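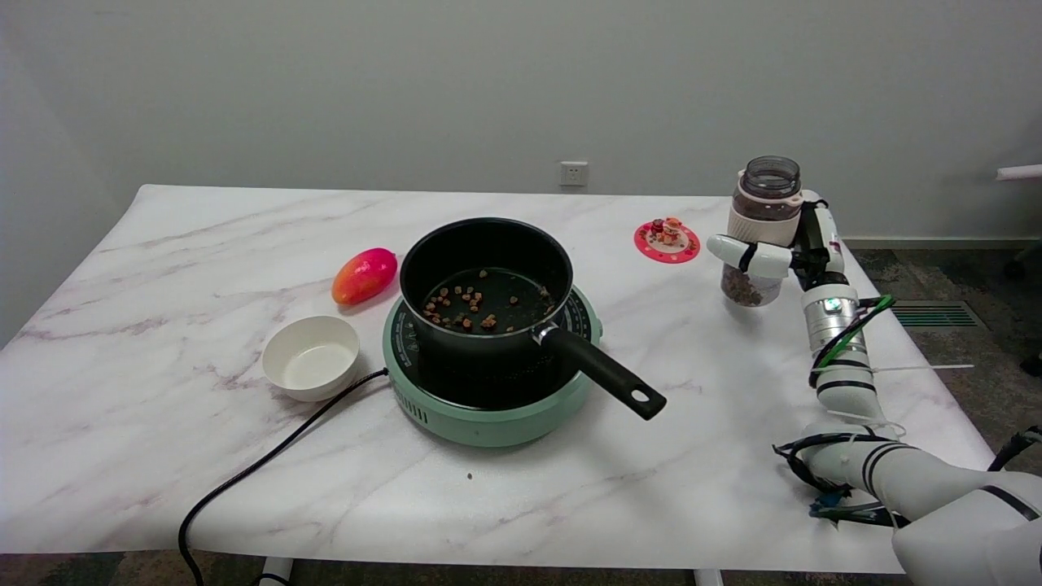
Pouring with one arm, jar keeps rolling in the grip

skotadico
Right, third evening on this. Arm picks the jar up fine, holds it fine, then as soon as wrist goes past 102 degrees the jar starts to turn in the fingers. Smooth plastic, smooth fingers. Tried 20 pours into the pan, most ended up on the table. Grip force is at 138 on the slider, scared to go higher in case the jar cracks. Ideas?

Doltis
Rubber tape on the fingers. Done.

Hoani
Tape peels, had that on mine by the end of the week. Id go for cast silicone pads. Also grip lower down, if you're up near the top of the jar all the weight swings under you

skotadico
Lower down and the fingers foul the rim of the pan when it tips. Tried it.

Doltis
so raise the pour height

skotadico
Then it bounces everywhere. Small bits, they go miles

Angharad Price
Don't agree it's grip at all. What's your wrist speed? If its a fast snap to the pour angle anything will roll. Slow the last bit right down, leave the force alone.

Hoani
slow just gives you a clump and then the lot at once, imo. Pads first

Angharad Price
Not if you add a little shake at the end. Mine's been doing rice since March like that, bare fingers.

skotadico
Speed limit was still 2,000 from the pick up move, never changed it for the pour. Oops. Will drop it tonight and leave the pads till after, one thing at a time

Doltis
still say tape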